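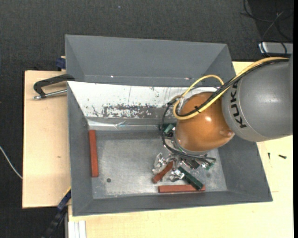
Getting the small stuff under control

28/01/2019

Hi again! It's the time of year when I can't stand my own house anymore, so I've been sorting. Closets are for February. Right now I'm on what I call the small stuff, meaning the screws, batteries, buttons, twist ties, game pieces, picture hooks and mystery keys that end up in the kitchen drawer next to the stove (we call it the Gasside drawer, after the old label that came off our first range and has lived in there ever since).

I've done this enough times now that I have a system, and a few of you asked for it after my pantry post, so I'm writing it down while my kitchen table is still covered.

Start by dumping

Take the whole drawer out and tip it onto an old bath towel. The towel matters more than you'd think! Screws don't roll off it, and when you're done you can gather up the corners and shake all the crumbs and pencil shavings out the back door. I used to do this straight on the table and I still find thumbtacks under the fridge.

Wipe the drawer while it's empty. Warm water, a drop of dish soap, and an old toothbrush for the corners. If there's a sticky patch from a leaky glue tube, rub a bit of cooking oil on it, go have your coffee, then wipe it off with a soapy rag. Let it dry all the way before anything metal goes back in.

Sort rough first, fine later

My big mistake for years was sorting too fine right off the bat. I'd have wood screws in one pile, machine screws in another, then I'd get to the washers and lose the will to live. Now I make 7 piles and that's my limit: fasteners, batteries, sewing, hanging things, kids' bits, keys, and "beats me." Anything that doesn't fit one of those goes in the last pile and waits.

Only the fasteners get sorted a second time, and I do that sitting down with the radio on. A muffin tin is perfect for it. Put the longest screws in one corner and work your way down, and don't fuss over singles. A single odd screw goes in the beats-me jar with everybody else.

Jars, tins and boxes

I have bought my share of fancy organizers. The Modia trays I got a couple of years ago are nice looking but the dividers slide around every time you shut the drawer, so I stuck mine down with a dab of poster putty at each end and they've behaved since then. Baby food jars are still my favorite for screws. You can see what's in them, they're free if you know somebody with a baby, and the lids can be screwed to the bottom of a shelf so the jars hang underneath. Use two screws per lid, or the whole lid spins when you try to open the jar. Ask me how I know.

For buttons I like flat candy tins. For picture hooks, an old pill organizer, one size per day.

Batteries

Keep these out of the loose change, please, and away from the keys and the steel wool. I put a piece of tape over the ends of any 9-volts and stand them up in a little box by themselves. Used ones go in a separate jar with a red lid that goes along with me to the drop-off when it's full.

Labels

I've tried the printed kind and they look lovely for a month. Then I change my mind about what goes where and I'm picking at them with a fingernail. Masking tape and a marker is all I use now. If you already have old labels to get off, warm them with a hair dryer and peel slowly from one corner, then go over the leftover gum with a little peanut butter. Smells good too!

The beats-me jar

One jar, and it's not a big one. When it fills up I tip it out and go through it. Anything I recognize goes home. Anything that I've now met twice without knowing what it is goes out, with one exception, and that's the little hex keys and shelf pegs. I tape those in a sandwich bag to the back of whatever piece of furniture they came with. If you can't remember which one it was, try the pegs in the nearest bookcase before you toss them.

Next up is the cabinet under the sink, and I'm going to need a bigger towel. If you have a good trick for storing spray bottles, leave it in the comments, I'd love to hear it.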